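**Kitting line going to robot arms, what happened to your people?**

**packrat_62** · 22 May 2023

We pack office kits at the Grikau site. Pens, markers, highlighters, cases. Management wants arms on the small item benches by June. There are 49 of us on days. Anyone been through this?

**dullblade**

Yes, at Clukley. They kept everyone but the jobs changed. I used to pack. Now I clear faults and refill trays. Less wrist pain, more standing and waiting. I don't love it.

**packrat_62**

Did the pay change?

**dullblade**

No. Same grade, and they call us operators now.

**tapegun**

Same grade for more responsibility is a pay cut if you ask me. If a kit goes out short, who gets written up? At our place it's the person, never the arm.

**hollis_bench**

I disagree with some of that. I'm on the Tekent trial, and errors get logged against the station. Five of us asked for that in writing before we started. Ask now, while they still need you to teach the thing.

**tapegun**

Fine, but most places won't put it in writing.

**hollis_bench**

Then keep your own notes. The slow part for us is pens and markers in cases. They roll, and they end up lying crooked in the compartment.
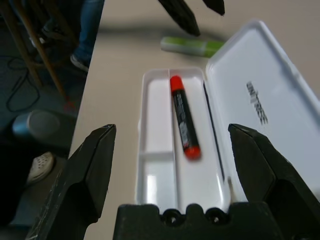 A decent packer on our line does 115 cases an hour and the arms are nowhere near that yet. So the hours haven't been cut, but the new people learn the arms first and never get fast by hand. That bothers me more than the pay.

**dullblade**

Same with us. When the arms are down, only the older crew can keep up.

**packrat_62**

Thanks. I'll bring up the error logging and the job grade at the next shift meeting.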